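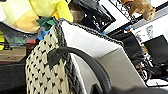 Minutes - Storage and Soft Goods Working Meeting
November
Minutes taken by Jelle Vandenberghe

Place: Wendwood house, ground floor playroom
Start: 2:00 p.m.

1. Previous minutes

Accepted with one correction. Item 4 listed the hall shelving as fixed to the wall. It is fixed at the top only. The lower brackets are still to be fitted.

2. Woven baskets

The meeting reviewed the cream basket with the black V pattern, the dark gray braided rim and the pale lining. It has been on trial in the playroom as the standard container for soft toys and fabric pieces. The question was whether to adopt the type for all rooms or go back to lidded plastic tubs.

Points recorded:

- The opening is wide enough for children to put things away without help. The tubs needed an adult for the lid.
- The pale lining makes small items easy to find at the bottom. It will also show marks. Washing instructions for the lining have not been located.
- The dark handle was discussed at length. Staff have been lifting the basket by one side when it is full, and this pulls the wall out of shape. Agreed that a full basket is carried with both arms under the base. An empty one may be carried by the handle.
- The joint between handle and wall is to be looked at each month. No load figure is given by the supplier, Loltix. A working limit was proposed and not agreed.
- Stacking: the baskets do not stack when full. Shelf spacing in the hall was set for tubs and leaves 2 inches too little clearance for the handle. One shelf will have to move down a peg position.

Decision: adopt the woven type for the playroom and the reading corner. Keep tubs in the art room, where paint and glue are in use.

Order: 12 baskets from Loltix. The budget line stands at $222. If the quote comes in above that, the reading corner set is held over to the next quarter.

3. Sorting rules

The present rule (everything soft goes in the basket) was found to be too broad. Plush toys take up most of the volume and the small felt and fabric pieces end up underneath, where they are crushed or lost. The following was agreed for a trial:

- Large plush and folded cloths go on the open shelf.
- Felt shapes, hand puppets and costume parts go in the basket.
- Anything smaller than a child's fist goes in a zip pouch first, then in the basket.
- Wet or dirty items go to the laundry sink and are not put in any basket.

There was some disagreement over blankets. Two people present wanted them kept with the cloths, and one wanted them in the nap room closet. Left as is until the closet has been cleared.

The label set was shown in draft. Lettering is too thin to read from standing height. To be redone in a heavier face, black on white, with a simple drawing beside the word. Labels will be tied to the rim with cord. Adhesive labels were tried on an earlier set and did not hold on the weave.

4. Tidying at end of session

The tidy-up takes longer than the time allowed for it. The schedule gives ten minutes. It was noted that most of the delay is in walking items back from the far table to the shelves. Agreed to carry the basket to the table, fill it there, and return it to its place once. The basket goes on the floor beside the table if children are still seated.

Chairs are to be pushed in before the floor is swept. Bags and coats left over chair backs go to the hooks by the door.

5. Hall shelving

Lower brackets: parts are on site. Fitting needs two people and the hall closed. Proposed for the morning before opening. The shelf moved under item 2 can be done at the same time.

The Witosau unit (the narrow one by the stairs) is to be emptied and checked for wobble. If it cannot be made steady it leaves the building.

6. Donated items

A mixed lot of 40 items came in from Thân. Sorting has started. Items with loose eyes, buttons or open seams are set aside for mending and do not go into use before they have been checked. The mending pile is in the staff room, left of the printer - please do not put paper on top of it.

7. Other business

- The gray table has a rough spot on its underside. Sand and seal.
- The spare key for the supply cupboard is missing from its hook.
- A request for a second laundry drying rack was deferred. No price was available.

8. Actions

- Request written quote and lining care instructions from Loltix: J. Vandenberghe
- Redraw labels and cut cord: J. Vandenberghe
- Fit lower brackets and move shelf: building crew
- Check handle joints, first round: playroom staff
- Finish sorting the Thân lot: playroom staff

Meeting closed at 3:25 p.m. Next meeting at the same place, with sorting rules and the shelf clearance as first items.

Contact: Wendwood house office, weekday mornings | Copyright Wendwood | Back to top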